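Selling Dry Goods Loose: What We Learned at the Jemport Store
Speaker notes, April 2001

Slide 1. Title
Wait for the door to close. Say where the handouts are. Questions at the end, except if a word isn't clear, then just call out.

Slide 2. The store
Jemport is a small town store. Groceries in front, feed and garden at the back. We started selling beans, rice, oats and lentils loose along the left wall. Before that it was all bagged, from the Gwilliam warehouse.
The loose section now has 23 bins. People always ask, so say it early.

Slide 3. Why stores try it
Customers want to buy a cup of something and not a whole bag. Older shoppers said so at the register for years. Margin is better on paper. Come back to "on paper" later.
Don't spend long here. This group has mostly decided already.

Slide 4. What sells
Oats first, by a long way. Then white rice, then pinto beans. Red lentils did better than we guessed and split peas did worse. Popcorn sells in winter and stops dead in spring.
We gave barley a full year and should have pulled it by summer.
Ask for a show of hands: who sells flour loose? Usually a few. Ask one of them how they handle the dust.

Slide 5. Turnover
The main point of the talk. A loose section lives or dies on how fast the stock moves. If a bin isn't emptied and refilled inside a month, put that item back in bags.
Our rule: never pour new on top of old. Empty the bin, wipe it, fill it, then put the old stock on top. It takes longer. New hires will skip it if you don't watch.
Write the fill date on tape on the back of the bin. We tried a clipboard and it went missing.

Slide 6. Sales table
Read only the bottom line. We sold 2,872 pounds in the first full year. The table is in the handout for people who want it by item.
October was the best month. I don't have a good explanation. Soup weather is the usual guess.

Slide 7. Shrink
Back to "on paper." Spills, sampling, wrong codes at the register, and the last inch in the bottom of each bin that looks too tired to sell. All of it comes out of the margin.
Wrong codes were the biggest loss for us. Customers write the number on the tie, and a 1 looks like a 7. We dropped every code with a 7 in it and the problem got a lot smaller.
Sampling is mostly nuts and raisins. Put those where the cashier can see them.

Slide 8. Bin shape
Flat-bottomed bins with straight sides leave product in the corners. Sloped sides let it run down to where the scoop can get it. Beans run well. Oats don't run on much of anything, so don't buy a special bin for oats.
Size: the scoop has to turn around inside without hitting the wall. Bring your own scoop when you go to look at bins. The salesman may think it's odd.
Lids: hinged, and they should stay up without being held. Parents have one hand free at best.

Slide 9. Bin material
Clear plastic shows the product and sells it. It also clouds and scratches, and static holds dust to the walls. Metal cleans up faster in our sink, but nobody can see in, so the label has to do the work. We use clear in front and metal in the back room.
Dents are fine. Open seams are not. Run a finger along the inside seam before you pay, with a glove on.

Slide 10. Cleaning
Dry brush first, every time. Water on flour dust makes paste, and paste in a seam is there for good. Brush, vacuum, then wash, then let it dry overnight upside down on a rack.
Keep spare bins so there's something to swap in. We have 3 and could use more.
Pantry moths: we've had them 2 times, both in rice. Threw out the whole row each time. No point trying to save the bins next door.

Slide 11. Suppliers
Trernska for beans and lentils. They'll break a pallet if you ask. Gririmari for rice and popcorn, slower but the sacks come in clean. Gwilliam still brings the bagged goods.
Not paid by any of them. Say so, someone will wonder.
Check sacks at the dock before you sign. Look along the bottom stitching. If a sack has been wet and dried out again, the paper is wavy.

Slide 12. Labels
Name, price per pound, code, country of origin, cooking time. Cooking time was a late addition and it's what shoppers comment on most. Big type. Ours were too small until someone brought a magnifying glass.
Check with your county on allergen wording before you print. Rules differ and I'm not going to read them out.

Slide 13. If you're starting out
Start with oats, rice and two kinds of bean. Leave space to add. Keep the same items in bags for the first few months, some customers won't switch.
Train every cashier on the codes before opening day, including the weekend people.

Slide 14. Questions
Leave this one up during questions. If it runs short, go back to the sales table. Handouts by the coffee.

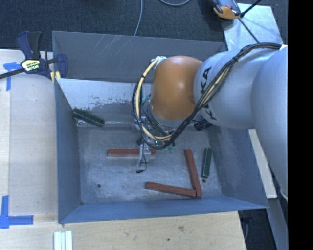
Slide 14: Sheet-metal bin with sloped sides. Note the wear on the floor.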